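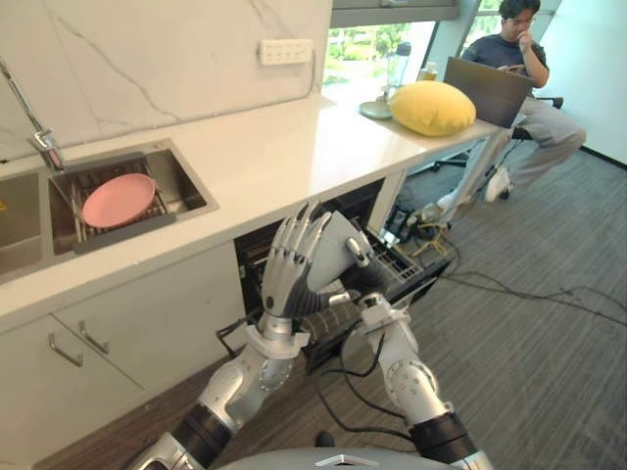
The average household dinner for four leaves behind more decisions than most cooks care to make. What goes in the dishwasher, what gets washed by hand, what can sit until morning. Kusum Sandhu has spent much of her working life on those decisions, first in a hospital kitchen and now as a kitchen planner with the small design firm Carrillo. Her own rule is that the sink and the dishwasher should be neighbours. With the pulled-out rack beside a double basin, a grey plate can go between the tines while a pink one lies on the wire rack in the sink, and there's no walking across the floor with drips running down your sleeve.

Sandhu keeps a file of kitchens she has visited, 224 of them at last count. She notes the distance from the sink to the dishwasher, the distance from the dishwasher to the plate cupboard, and which side of the sink people stack on. The worst was a renovated place in Zovville where the dishwasher had gone into the island and the sink had stayed under the window. The owners had 910 millimetres of floor between the two and mopped it every night.

"They thought they had a flooring problem," she says. "They'd already had someone in to quote on new tile."

The dish rack divides people more than the dishwasher does. Many of her clients ask to be rid of it. They have paid for a clean counter and they don't want a wire thing sitting on it with a saucepan lid hanging off the end. Sandhu usually suggests putting the rack inside one half of a double sink, where the water runs straight down the drain and the counter stays clear. You lose a basin while it's there. For a household that runs the dishwasher most nights, she considers that a fair trade.

Heriberto Bermúdez disagrees. He makes and sells tableware under the name Stolterura, and he would give the rack a permanent spot on the counter with a tray under it. His complaint is about bowls. A plate will stand in almost any rack, but a wide, shallow bowl takes up the room of several plates and often tips forward and collects water in its rim. In a sink basin, he says, there's less room to turn it until it sits properly. 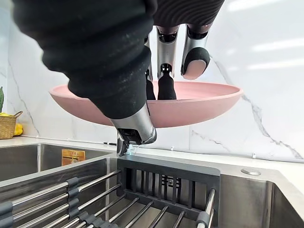

A wide, shallow bowl over the sink. The shape is good for pasta and awkward to rack.

Bermúdez recommends leaning bowls at a steep angle, all facing the same way, with the largest at the back. In a dishwasher he loads them before anything else and fits the plates around them. He leaves a finger's width between pieces and doesn't rinse beforehand, only scrapes.

On unloading, the two agree. Bottom rack first, so that water pooled on the upturned mugs doesn't end up on dry plates. Sandhu waits 40 minutes after the cycle finishes, with the door open a little. Bermúdez does his on Sunday mornings before the coffee is made and lets the rest of the week look after itself.

Neither of them owns a drying mat. Sandhu had one, in a nice colour, and gave it to her sister in May.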